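Work and Automation -- Session 5 notes
Handout version, Nov 17, 2024
Read before the workshop, bring a paper copy if you can

Where we got to last time: why firms say they automate, and why those reasons shift between the board paper and the shop floor. Today it's the floor. What changes for the person standing there when an arm comes in to do part of the job. Mostly small jobs -- picking, folding, putting a thing in another thing. Car plants have had plenty of attention and we did them in session two.

Two sites to keep in mind all the way through.

Dumden. Kitting and repacking. Bowls, cloths, tape, small household goods, all put together in sets for shops. Started using small tabletop arms in May.

Lundgate. Laundry and linen supply, mostly to hotels and clinics. Bigger place, older staff, union. Arms on one line only so far.

Keep them apart in your essays please. Last year's essays mixed them up constantly and the pay systems are totally different, so the argument falls over.

1. Tasks and jobs

Old point but it has to be made again. A job is a bundle of tasks. Machines take tasks. What's left gets bundled up again by somebody, and the question is who does the bundling and whether the worker is in the room.

At Dumden the packer's job before the arms, as listed by the packers (not by the manager, whose list was shorter):

fetch stock from the cage
open the inner box
check the item
fold the cloth
place the cloth in the bowl
tape the box
label
fix whatever came down the line wrong
show new people how
tell the supervisor when stock is off

The arm was bought for one of those. Placing the cloth. It does a bit of one more if the cloth is already folded well. Everything else stayed, but it stayed in a differnt order and at a different speed. That is the part the purchase paper left out.

Note the last three on the list. None had a time allowed against it. They happened in the gaps. Take the gaps away and they either stop happening or get done in somebody's break.

2. Teaching the arm

The newer arms learn from being shown. Someone guides the motion over and over, software picks up the pattern, then it tries by itself and gets corrected. At Dumden a full round of showing is 60 tries for each item. Then a change of bowl or a thicker cloth and you go again.

Who does the showing? Packers. Not engineers. Makes sense, they know how the cloth behaves, how it springs open if you let go too early, which corner to take.

Three things follow (write these down, they come back in the exam topics).

First -- it is skilled work. You have to slow down something your hands do without thinking. Several packers said this was more tiring than packing. Eyes and shoulders. One said it was like teaching someone to tie a shoelace over the phone.

Second -- it was paid as packing. Same grade, same rate. But no bonus, because bonus at Dumden runs on boxes out and you send out no boxes while you're showing. So people lost money on showing days. Fixed later with a flat top-up, after complaints. Fixed for the people who were on the rota then. Newer starters not covered, last I heard.

Third -- what you put in stays in. The packer's way of doing the job becomes part of something the firm keeps. No agreement about that at Dumden either way. At Lundgate the union asked for a clause and got a weak one: workers are to be "informed" when their movements are used for training. Informed when, by whom, and can they say no? Clause doesn't say.
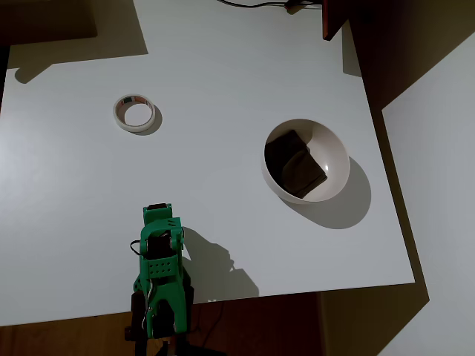
Compare the seminar reading on piece rates, the bit on who owned the pattern books in tailoring shops. Same quarrel a long time earlier. Worker knows the cut, firm wants the cut written down, worker is asked nicely. Don't push the comparison too far in the essay. A pattern book didn't need anyone to watch it.

3. Watching

Which brings us on to minding. Once an arm is running somebody minds it. At Dumden one person minds several stations. The job title went from "packer" to "station lead", which sounds like a promotion. No change in grade.

What minding is like, from the interview notes:

long stretches of nothing
then a fault, sometimes two stations together
you can't sit and you can't walk off
talk dries up, stations are further apart than the old benches
you get blamed for a stop you didn't cause

The talk point came up more than pay did. Old benches faced each other. The new layout has people facing the arms with their backs to the aisle. I'd put this near the top of any list of changes and it is in none of the planning papers. If you do the layout exercise next week, draw where the people look as well as where they stand.

There's a deskilling argument and an upskilling argument and you should know both. Deskilling: the hand skill isn't used, it fades, and after a year you couldn't run the line by hand if you had to. Upskilling: minders learn to read faults, reset, adjust, do small repairs. Both are true at Dumden, for different people. The ones who got fault training went up. The ones who didn't just stand there and press the call button. Who got the training? Day shift. Night shift was promised it.

So when a report says "staff were upskilled" the first question is always which staff. Second question, did the pay move.

4. Numbers and what they hide

The Dumden trial report gives 2,349 sets packed on the arm stations in the trial period. Big number, used in every slide. Look at what counts as a set "packed on the arm station":

sets where the arm did the placing with no help
sets where the arm tried and a person straightened the cloth after
sets where the arm stopped and a person did the lot by hand

All three go in the same column. There is no way of splitting them from the report. I asked for the split and was told it wasn't recorded. Might be so. It means the human work of rescuing the machine is counted as the machine's output. Very common, see the Trerik case in the reader for the same thing in parcel sorting.

Not saying anybody cheated. The system counts a set when the label is scanned, and that's all it knows. But decisions about staffing were made off that column.

At Trerik it went the other way round -- every touch by a person was logged as an "intervention", even picking up a bit of dropped packaging. The arm looked awful and the workers looked like they were always fiddling with it. Supervisors then told them to keep their hands off. More jams. So what you count changes what people do, in either direction.

5. Safety, short section, read the sheet

Small arms get treated as harmless. They're light and slow and people lean right across them. Injury reports at these sites are mostly not from the arm anyway. They're from what's around it: cables, edges, reaching over, standing on one spot for a shift. Wrist trouble at Lundgate went down on the arm line, knee and back complaints went up. 14 people on that line, so don't build a theory on it. But ask the question at any site, where did the strain move to.

Also stress. Hard to measure, gets left out. Being responsible for a machine you can't fully stop or fully predict is its own sort of load. Minders at Lundgate asked for a plain rule about when they may switch to hand work without asking. Took months. Once it came in, stops got reported more, and management read that as the arms getting worse.

6. Being asked

Difference between the sites again. Dumden: staff were told two weeks ahead, on a notice. Lundgate: joint working group before purchase, with line staff on it. Did it matter?

Some. Lundgate chose a slower arm because line staff said speed wasn't the trouble, the trouble was lifting out of deep bins. Dumden bought for speed, and then found folding was what held everything up, which any packer could have told them. One did, in writing.

But Lundgate isn't a happy story all through. The group stopped meeting after the arms went in. Nothing in the agreement said it had to go on. Changes since then (shift times, the move to single minding at night) were not brought to it. Being asked once, at the start, is the usual pattern.

Quintana is the odd one out in the reader. Small firm, repair and refurb, workers there picked the task to automate themselves. They picked the one they hated most. Not the one that took longest. The arm doesn't save the firm much on paper. Hardly anyone has left since. Read it skeptically, the account is by the firm. Still worth having next to the other two.

For next time

Read: Quintana case, Trerik case (second half only), the Lundgate agreement, all of it, it's short.

Do: pick a job you have done yourself, paid or not. List the tasks the way the packers did. Mark which have time allowed for them and which get done in gaps. Then mark the one a manager would automate and the one you would. One page. Handwritten is fine.

Layout exercise is in pairs. Use the plan of the Dumden floor on the back of the session two handout, not the one in the reader, the one in the reader has the doors wrong.

Essay topics go up after the workshop. If you need an extention ask before the deadline.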